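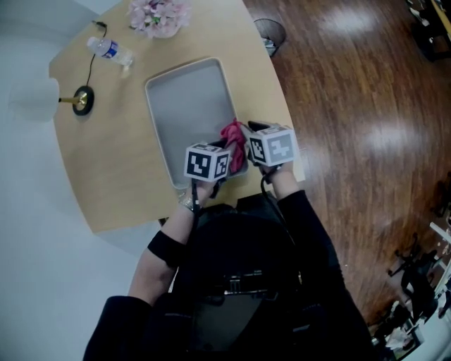

双手夹爪理布,托盘放在靠身体这一侧。

搜索本站 请输入关键词 搜索

手持夹爪叠布时线被扯松:我们吃过的亏和后来的做法

上一篇讲怎么收拾抹布抽屉,好几位读者留言问,你们那个用夹爪叠布的桌子后来怎么样了,是不是真出过事。出过的,而且不算小,拖到现在才写,先跟大家说声不好意思。

四月里有一天下午,我在Jurkville的工作间里练叠小方巾,左右手各拿一只夹爪,给Dubey那套叠布程序录动作。叠到后半段,左边那只忽然不听使唤,手指松开了,夹口还死死咬着布。我当时的第一反应特别笨,就是使劲往回拽(换了谁大概都会拽吧!),结果布没出来,线先绷紧了,接头歪了一截,托盘也跟着翻过来,扣在我膝盖上。人没伤着,就是虎口被夹出一道红印子,过了两天才消。那天录的274段动作,后面一大半都没法用,心疼得我晚饭都没怎么吃。

后来Nele Groen过来帮我拆开看,毛病出在线上。线从夹爪尾部垂下来,贴着手腕走,我每叠一下,它就在托盘的边沿上蹭一下,蹭久了接头就松了。她把旧接头放在我手心里让我自己摸,里面有个小片已经晃得厉害,稍微一歪就断电。夹口卡住倒是另一回事,是布的毛絮缠进了转轴,两件事碰巧赶在同一个下午。

从那以后我们改了几处习惯,都是小事,家里或者小工作间照着做也不费什么钱。

先说线。线要顺着小臂走,在手腕后面留一个松松的弯,弯的大小能塞进两根手指就够了。用软的魔术贴绑带固定,别用扎带,扎带勒得太紧,出了事也来不及解。绑好以后两只手做几个最大的动作,往前伸、往两边开、交叉一下,看哪里会绷。我自己总是忘了试交叉,偏偏叠布最爱交叉。

托盘边沿如果比较硬,可以包一圈薄毛毡,胶带贴在外侧。我用的是Zolaleo的毛毡条,别的牌子也行,厚了反而会挡手。

毛絮每天收工都要清一次。先断电,再用旧牙刷顺着转轴刷,刷完用胶带粘一遍。起球的布、掉毛的新毛巾,先过一遍水晾干再拿来练,能省下许多刷牙刷的工夫。千万不要图快拿嘴去吹,我吹过,毛絮全飞进更里面的缝里去了。

夹爪顶上那种黑白格子的方块也要照顾到。手上有护手霜就别去碰它,脏了用干的软布轻轻擦,不要喷酒精,我有一块就是这样把边角擦花了,程序老是认错位置,我还以为又是线的问题,白白查了一个晚上。

桌上的水瓶请把盖子拧紧,最好挪到够不着的地方去。台灯的电源线也一样,往桌子外沿靠,别让它和夹爪的线缠在一起,两条都是黑的,着急的时候很容易抓错。

再说真卡住了怎么办,这一段请多看一遍:

停手,胳膊先别往回收。
请旁边的人断电,一个人干活就用脚踩开关,所以开关要提前放在脚边,不要放在身后。
等夹口松下来,把布往夹口开的方向慢慢退。
退不出来就剪布。一块方巾才几个钱,接头可贵多了。
把手腕和虎口看一遍,有麻的感觉当天就别接着做了。

脚踩开关我选的是Pravoretti的,踏板大,穿棉拖鞋也踩得准。装的时候记得把它的线也贴在地上,我第一次没贴,起身倒茶差点把自己绊倒,说起来真是脸红。

还有读者问多久换一次接头。我们现在是每录满800段就拔下来看一看,插口发松或者有一点点歪就换,不等它坏。到上个星期为止,换过线以后已经录了2,035段,中间只卡过一回,是我自己偷懒没刷毛絮。

下回想写写怎么给小方巾压平再叠,厚的和薄的压法不大一样,手边有好用的法子也欢迎留言告诉我。

2021年12月29日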